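Making the Bed and Putting Clothes Away: A Study of Daily Bedroom Tidying
Group report, Household Studies module
Elsa Räsänen, Faizal Tuhumury, Izzati Pelupessy
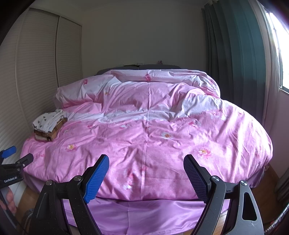 1. Background

Our group chose the bedroom because the other groups had already taken the kitchen and the laundry room. We wanted to know how people order the small jobs in a room they use every day, and whether the order changes how long the work takes. The bed is the largest thing in most bedrooms, so clean clothes tend to be put down on it before they go anywhere else. A duvet can't be straightened properly while there is a pile on top of it.

2. Method

We asked students in the Jadthorpe halls and a few family households to keep a tidying diary during December. They wrote down when they started, what they did first and when they stopped. We received 40 diaries. Two had no times in them and were left out of the timing section, but we kept their comments.

The diaries listed 911 separate jobs. Izzati sorted these into bed, clothes, floor and other. Faizal checked her sorting and changed a few entries, mostly where pillows had been put under "other".

3. Findings

Folding was often done on the bed itself. People then left the folded clothes at one side and went on to something else. Several wrote that the pile was still there at bedtime and was moved to a chair.

Those who put clothes away first usually made the bed in one go. Those who made the bed first often had to do part of it again – smoothing the cover, or pulling it level at the foot. Patterned covers came up in the comments as well. Two people said creases bothered them less on a floral print than on a plain one.

The longest entry was almost 90 minutes, but it included changing all the bedding and sweeping under the bed.

4. Problems

Some diaries were filled in at the end of the day from memory. We also forgot to ask about bed size, and would add that question next time.

5. Thanks

Luzius Haslinger read the first draft and corrected our table headings.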